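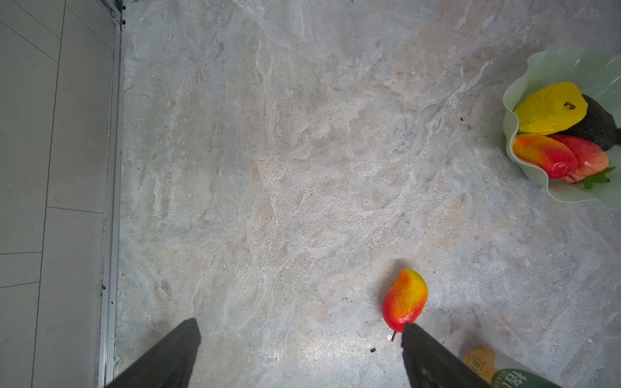 Home | Posts | Notes | Archive | Contact

2014-07-07

Moving the house backups off Fluvura

I have been putting off this write-up since December, when the backup box in the basement stopped taking new jobs and I found out how little I knew about my own setup. The box is named Cellar, after where it lives. It is a small tower with two mirrored drives and 768 MB of memory, which was fine when I built it and is still fine for most of what it does. It pulls files from the other machines in the house every night, keeps them, and sends a copy of the important ones to a machine at a relative's place.

For several years the software doing this was Fluvura. Fluvura is a chunking backup program: it cuts files into blocks, hashes each block, and stores only the blocks it has not seen. Restores are done by reading a manifest and putting the blocks back together. The design is sound. The trouble is the index. Fluvura loads the full block index into memory at the start of each job, and the index grows with the number of blocks ever stored, including blocks that belong only to snapshots you have since deleted. Pruning marks them dead but leaves them in the index until you run a compact.

Compact also loads the full index. It then builds a second copy of it.

You can see where this goes on a machine with 768 MB. The nightly job got slower through the fall as it began to swap. I noticed the drive noise and did nothing. When I finally looked, the job was running past breakfast, and compact was being killed by the kernel every time. The log says so plainly:

fluvura: compact: pass 1 of 2
Killed

I tried the obvious things first. Adding swap let compact get to pass 2, where it ran for most of a weekend and had moved so little that I stopped it. Lowering the cache setting made no difference, as that setting controls the block cache and has no effect on the index. Raising the block size only helps data stored after the change. The remaining option was to move the disks to a bigger machine, compact there, and move them back. I did that once. It worked, and I had no wish to do it every year.

So I had to pick something else. My requirements, written down before I looked at any software, were these:

- Memory use must not depend on how much history is kept.
- A restore must be possible with ordinary tools on a machine that has nothing special installed.
- The job must be readable by me in five years.
- Encryption only on the remote copy. The local disks stay in the house.

I did not list speed. The whole set changes very little from night to night, and I am asleep.

The second requirement rules out nearly every deduplicating program, Fluvura included. I had not taken it seriously before. In December I wanted one spreadsheet from a snapshot, and getting it meant installing the matching version of Fluvura on a laptop, which in turn wanted an older library than the laptop had. I got the file, but it took an evening.

Druvuteck was the first candidate. It sells a small appliance and also offers the same software as a download. The documentation is good and the web page for restores is the nicest I have used. It stores everything in a single container file per source machine, though, and the container format is only described as "compatible with future versions." I wanted compatibility with no version. I kept it on a test partition for a few weeks and removed it.

What I ended up with is plain rsync with hard-linked snapshots. This is an old method and there are many better descriptions of it than mine. Each night gets its own directory. Files that have not changed since the previous night are hard links to the same data, so they take no extra space beyond the directory entry. Every snapshot looks like a full copy. To restore a file, you copy it.

The core of the script is one line:

rsync -a --delete --numeric-ids --link-dest=../last SRC/ new/

followed by a rename of "new" to the date and an update of the "last" symlink. If rsync exits with anything other than zero or 24, the rename is skipped and the directory is left in place for me to look at. Exit code 24 means some files vanished during the transfer, and on a machine that is in use that happens all the time.

A few things cost me time.

Renamed files are stored again in full. Rsync matches by path, so when I reorganized the photo directories the next snapshot carried a second copy of everything I had moved. I now make large moves by hand on Cellar first, in a copy of the latest snapshot, and then on the source. It is clumsy.

A one-byte change to a large file stores the whole file again. Virtual machine images are the worst for this. I excluded them and back them up monthly with a separate job. Mail was also bad until I converted it from mbox to Maildir, which I should have done long ago.

Hard links share permissions and ownership. If you change the mode on a file in one snapshot you change it in every snapshot that shares the inode. I did this with a careless recursive chmod. Snapshots are now on a file system that is mounted read-only except while the job runs.

Deleting old snapshots is slow. Each one is a full tree of directory entries, and removing it means walking the tree. On these drives, with this file count, it is the longest part of the night. I run it last, at idle I/O priority, and it deletes at most one snapshot per run.

The file system needs enough inodes. I made mine with the defaults the first time and had to start over, as each snapshot uses one inode for every directory even when no file in it has changed. I keep 200 snapshots. Multiply your directory count by that before you run mkfs.

Memory use is low and flat. Rsync builds its file list incrementally when the options allow it, and the default delete behavior allows it. If you use --delete-before, or --delay-updates, the incremental mode is turned off and the complete list is held in memory. I had --delete-before in an early version of the script, copied from somewhere, and for a few nights wondered why I was swapping again.

The remote copy is handled by a second script, which I call Vasiliu for reasons that go back to an old hostname. It takes the latest snapshot only, packs each top-level directory with tar, encrypts the result, and sends whatever has a changed checksum. It wastes bandwidth on any directory that changes often. I have split the worst of these into smaller ones and the upload now finishes before morning.

One warning on the checksum step: tar records modification times and ownership, and its file order follows whatever order the directory is read in. Two archives of the same data can differ. Feed it a sorted file list and set the owner and group numerically. Do the comparison before encryption, obviously, as the encrypted output is different every time.

I kept the Fluvura store for a while after the switch and then restored the yearly snapshots out of it into plain directories, using the borrowed machine again. Two files failed their hash check. Both were thumbnails. The store has since been wiped.

Still to do: the verify job reads every file in the newest snapshot and compares it to a stored list of hashes, but it does not look at older snapshots. Most of the data is shared, so most of it gets checked, but a file that exists only in an old snapshot could rot and I would have no notice of it. I have a version that keys on the inode number and reads each inode once. It needs a sorted list on disk to stay within memory, and the sort wants more temporary space than I left on the root partition.

Filed under: Home Server, Backups, Storage

This site uses cookies to remember your display settings. By continuing to browse you accept their use. OK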